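The Multancombe Cycle, Volume Two: The Salt Court and Other Stories
Trade paperback, used and new copies available

This listing combines more than one printing. Cover art, page count and introduction may differ from the copy you receive.

From the publisher: The second volume of the Multancombe Cycle gathers eleven tales of the drowned city, printed in the order they first appeared in magazines. Fully restored texts, a new map and an appendix of fragments make this the definitive collection for newcomers and lifelong readers alike.

Our notes

We stock it, and people ask for it, so we'll tell you what we think you're getting. "Definitive" has been used on the jacket of every edition of this series, including the Rocha paperbacks that dropped a whole chapter of The Salt Court and printed another one twice. The Radholm edition listed here does put the chapter back. Whether that makes it "fully restored" is another question. The textual note runs to half a page and doesn't say which magazine versions were used, or what was done where the magazine and the later hardcover disagree. They disagree a lot, mostly in the endings.

The stories themselves are uneven. The Salt Court is as good as its reputation, slow and grey and properly frightening in its last twenty pages. The Bell-Diver's Wife holds up. At least three of the others are the same story with the colour of the idol changed, and reading them back to back, in publication order, does them no favours. The publisher makes a selling point of that order. We'd skip around.

The map is new, as promised. It also places the harbour on the wrong side of the city, which anyone who has read the first volume will spot straight away. 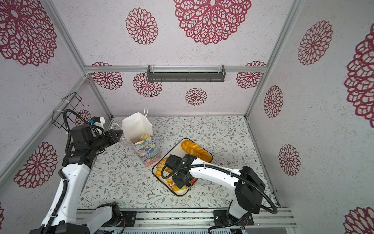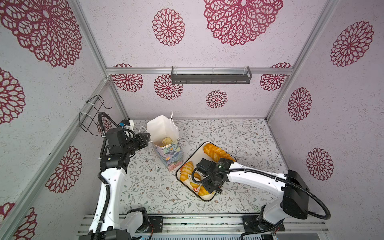

Details

Publisher: Radholm
Series: The Multancombe Cycle, no. 2 of 3
Format: trade paperback, glued binding
Pages: 500 (Radholm), fewer in the Rocha printing
Print run: stated as 700 copies for the first printing
Condition: see the individual copy before ordering
Stock number: 863

About that print run. The first printing is described as limited, and some sellers are pricing it accordingly. The copies aren't numbered or signed, and the second printing followed in June with the same cover and the same typos. The only difference we can find is one line on the copyright page. If you're paying extra for a first, ask for a photo of that page before you hand over any money. We don't charge more for one printing than the other.

The binding is the usual complaint. The book opens stiffly and the spine creases on a first reading, so a used copy called "like new" has probably not been read. The paper is decent, heavier than Rocha's, and the type is a sensible size.

What about the Zuslow hardcover?

Zuslow announced a slipcased set of all three volumes with colour plates. We took it off our order list after the date was pushed back again. If it arrives, we'll list it. We aren't taking deposits, and we'd be wary of anyone who is.

Customer reviews

Four stars. Bought for The Salt Court, which I'd only read in the cut version. The missing chapter changes my opinion of the narrator completely. The appendix is 60 pages of scraps, though, and I doubt the author wanted any of it seen. One fragment is a grocery list with a dragon in the margin. Reviewed Jan 31, 2021

Two stars. Everybody raves about this writer and I gave it a fair go. Too many adjectives, and everyone in it faints. The introduction spoils the ending of the best story, so leave it till last if you're going to read it at all.

Three stars. Fine reading copy, arrived well packed. Same cover as my old one but a different introduction, so check before you buy if that matters to you. I preferred the older one. It was shorter.

Also in this series

Volume One: Lamps Under Water. In stock, Radholm printing only.
Volume Three: The Last Tide-King. Out of print. The Rocha paperback turns up now and then, usually with a cracked spine and an optimistic price.

Returns are accepted on any copy that doesn't match its condition note. We can't take a book back for having the other introduction, so send us a message first if you want a particular one and we'll check the shelf.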